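Setting Up a Shared Kitchen Station for an Arm, and Reassigning the Work Around It

Applies to: Ridgeway break kitchen, Brinwood office. Written by Tomás Mulligan. Shift notes by Vasiliki Mavromatis.

This page covers the counter reset task: returning boards, mugs and jars to their places between meal periods. It assumes the arm is already mounted and powered and that the Besia scheduler is installed. For mounting, see the Sterkel hardware page.

Before you start

Get the current job sheet for whoever resets the kitchen now. At Brinwood the sheet listed 24 tasks for the kitchen attendant. The arm took over 2 of them, the board return and the drawer close. Everything else stayed with the attendant, including all washing, all hot equipment and anything involving food. Write this split down before the first run and post it where the attendant works.

Step 1. Keep the counter as people use it

Do not clear the counter for setup. A station tuned on a bare counter will need to be tuned again once the appliances come back. Leave the toaster, the pot, the drying rack and the paper towels where the staff keep them, and teach positions with those items in place.
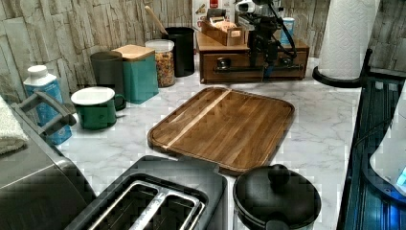

Ask the attendant which items move during a normal day and which stay put. Enter the ones that stay put as fixed obstacles. Enter the others as movable, with a margin on all sides. Mugs and bottles should always be movable, even if they seem to live in one spot.

Step 2. Set the keep-out zones

Open Zones in the scheduler and add one zone for each heating appliance, including the space over it. Add another for the drying rack. The default zone height is too low for a pot with a knob on its lid — raise it until the arm's planned path clears the knob in preview.

Zones apply to the whole arm, cables included. If a cable crosses a zone in preview, the job will be refused with a path error. Reroute the cable at the upper joint and run the preview again.

Step 3. Teach the board position

1. Place the cutting board at the angle people usually leave it. Do not square it to the wall.
2. Open the gripper fully.
3. Bring the fingers over the board in slow mode and stop above the surface.
4. Check the wrist view. The outline of the board should be distinct from the counter along the sides you intend to grip.
5. Save the position under the board's name.

Boards with a juice groove need one extra setting. The edge finder can lock onto the groove and place the grip too far in. Set Edge Preference to Outer. A board made of strips in different shades can cause a similar error, where a light stripe is read as a boundary between two objects. If this happens, turn on Merge Regions and save the position again.
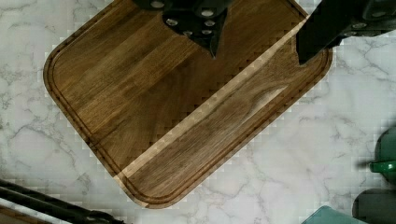 Repeat the procedure with the board turned a different way. Two saved angles are enough for most counters. If the board is often left partly under something else, do not teach that position. Let the job fail and send a notice to the attendant.

Step 4. Set the force limit

The limit is entered as a unitless value. We use 3000 for wooden boards. Higher values grip no better on a finished edge and can mark the rim. Mugs are not part of this task, so leave their entries disabled.

Step 5. Schedule around people

The first version of our schedule ran the reset at 2 in the afternoon, which was when Vasiliki restocked tea and wiped down. She had to stand back and wait for the arm to finish, and her own work started late every day. We moved the job to after the last coffee period and the conflict went away.

General rules:

— The attendant can pause the arm at any time without giving a reason in the log.
— A paused job does not resume by itself.
— Failed jobs go to the attendant as a request, never as an overdue task.

The last rule matters at review time. Until October, failed resets appeared on Vasiliki's sheet as incomplete work. They are now logged under the station.

Step 6. Recount the work after the first month

Go back to the job sheet and add the tasks the arm has created. Ours were wiping the fingers, checking the zones after someone moves an appliance, and answering failure notices. None of these were on the original sheet, and Vasiliki had been fitting them in between other jobs. They now have their own lines and their own time.

Training for the three new lines is done on paid time at the station. The attendant should be able to change a zone and save a board position without calling the office. Give the attendant an editor login for this; the viewer login cannot save.

Known problems

Path error after cleaning: the paper towel holder has usually been put back in a different spot. Move it back or update its entry.

Board not found: check Merge Regions first, then the overhead lights.

Grip slips on lift: wipe the fingers and retry once. If it slips again, disable the job and enter it in the station log.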